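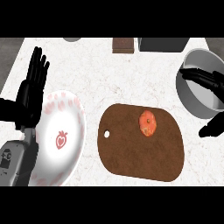 Two robotic hands at a marble worktop. Computer render.

Collections > Film Hire > Frequently asked questions

Print and file hire: frequently asked questions

What does the Novden Film Library hold?

The library holds 497 feature titles and a smaller number of shorts, mostly romances, melodramas and stage adaptations from the silent and early sound periods. Of the features, 115 can be supplied on 35mm. The rest are supplied as DCP or as a ProRes file.

Who can hire from the library?

Cinemas, film societies, festivals, universities and museums. We do not hire to private addresses.

Does the hire fee include screening rights?

Only where the catalogue entry is marked R. For all other titles the hirer must clear rights before the booking is confirmed and send us the written permission. If you do not know who holds the rights, ask us first. We keep contact details for most holders but cannot negotiate for you.

What projection speed should I use for silent titles?

The speed is printed on the leader and repeated on the booking sheet. It may change between reels. Projectors fixed at 24 frames per second are not suitable for most of our silent prints, and in that case we will offer the DCP.

Why do some early sound titles need a different aperture plate?

Films shot with a full silent frame and later given an optical track lose part of the left side of the image. Early sound-on-film releases often have a nearly square image, 1.19:1, and need the matching plate and lens. Showing them at 1.37:1 will crop heads and titles. The ratio is given in the catalogue.

Can prints be run on a platter?

No. Prints must be run reel to reel with changeover. Do not cut leaders or add cue marks. Tape joins must be reported on the return form.

Is there music with the silent films?

The Mansilla restorations have a recorded piano score on the DCP. The Forotau titles are mute on all formats. Live accompaniment is allowed with any silent title, and cue sheets exist for 40 of them.

Can I borrow the tinted version of a film?

Where both tinted and black-and-white copies exist, the booking form lists them separately. Tinted nitrate originals do not leave the Kutunura vault.

How far ahead should I book?

Six weeks for 35mm, two weeks for files. Bookings for January should be made earlier, as the vault is closed for the first part of the month.

How are prints sent?

By courier in transit cases, at the hirer's cost. A two-hour feature weighs around 400 N packed, so please have two people present to receive it. Prints are due back within three working days of the last screening.

Who do I contact about damage?

Shabani Lukumay, Print Traffic, by email, with the reel number and a photograph of the damaged section. Do not attempt a repair.

Last revised October 11, 2022

Filed under: Hirers' information, 35mm, Silent and early sound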